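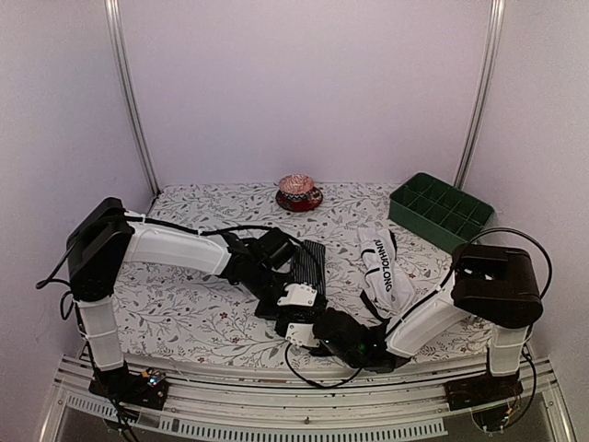
My coffee table turns into a dumping ground by Wednesday every week, so I finally came up with a reset I can do before the kettle boils. It goes like this.

First, everything that isn't staying gets pulled to the middle. Cloths, socks, rubber bands, whatever washed up there! Fold the cloths now (even badly) and stack them on a chair.

Next, park a divided tray in a back corner. Mine is dark green plastic, and all the small stuff goes straight into it, one kind of thing per compartment. If you can't decide where something goes, give it a compartment of its own and move on.

Then smooth the tablecloth from the center out with flat hands. I like a busy print, vines and little flowers, because crumbs and faint stains just vanish into it.

Last comes the cup and saucer, set at the back where my elbows can't get at them. A dark red saucer looks so good on a pale cloth!

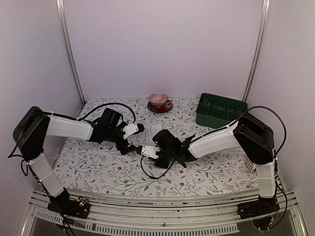 Pankaj Rastogi wrote in to say he does the tray first and the folding last, and that he puts a damp dishcloth under the tray so it won't slide around. I tried the dishcloth and it left a wet patch, so I'm using a dry one.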